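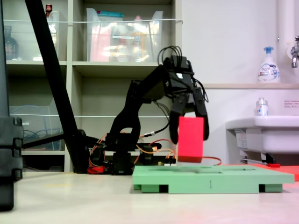 *A red block held over a mint-green platform.*

I'd been trying to get Piyumi Wanigasekara on the phone since she moved her sewing business out of her apartment and into a real shop, and when she finally called me back she was hemming. I could hear the machine going the whole time. "Keep talking, I can do both," she said, and for the next hour she did!

If you haven't come across Trolau, it's her label, and it makes one kind of thing: wrap skirts and matching jackets for people who have to go to a lot of weddings and don't want to buy something new for every single one. She started it after a July with four weddings in it (two on the same weekend, in different states).

"I wore the same green dress to the first two and a cousin noticed," she told me. "She wasn't mean about it. She just said, oh, that one again. And I thought, well, yes, that one again, I paid for it."

So the skirts reverse. One side is plain, the other has a print, and the ties are long enough to knot at the front or the back. I own the rust one and I've worn it to a christening, a retirement dinner and the grocery store.

I asked how many she makes. She cuts in batches of 20, by hand, on a table Jabari Kariuki built for her. Jabari does the patterns too, and he's the one who talked her out of zippers. "I loved a zipper," Piyumi said. "Jabari kept asking me what happens after the buffet. He wanted ties. I sulked for two days and then I made one with ties."

Last year a store called Wanyama wanted 500 skirts for the spring season, which sounds like a dream, and she said no. I asked if she regretted it. There was a long stretch of sewing machine.

"Some mornings," she said. "But they wanted polyester, and they wanted the lining gone. What's left after that? It's a tablecloth with strings." They settled on a small run of jackets, fully lined, and those sold well enough that the store came back for more in the fall.

The fabric is where she gets really worked up. Most of it is a cotton and viscose blend from a mill in Vustthorpe, and she has opinions about every bolt. She washes a piece of each one before she cuts anything, hangs it in the back window and leaves it there for a week to see what the sun does. The navy took three tries. The blush never made it — it went the color of a bandage, her words — and there's a whole roll of it under the stairs if anybody wants to line some curtains.

I wanted to know what she tells customers who are stuck between sizes. "Go up," she said right away. "It's a wrap! You can always wrap more. Please don't buy the small one as a goal. I've had that email so many times and I always write back and say no, buy the one you can sit down in."

She's working on bridesmaid sets now, which she swore she'd never do. The idea is that everybody picks their own side of the skirt, so the group matches without looking like a row of napkins. Her friend Kiri Rakena is the first bride to try it, with six bridesmaids and a windy beach. I asked about the wind. Piyumi has sewn a little weight into the hem.

"Curtain weights," she said. "Don't print that." Then she called back ten minutes later and said I could print it.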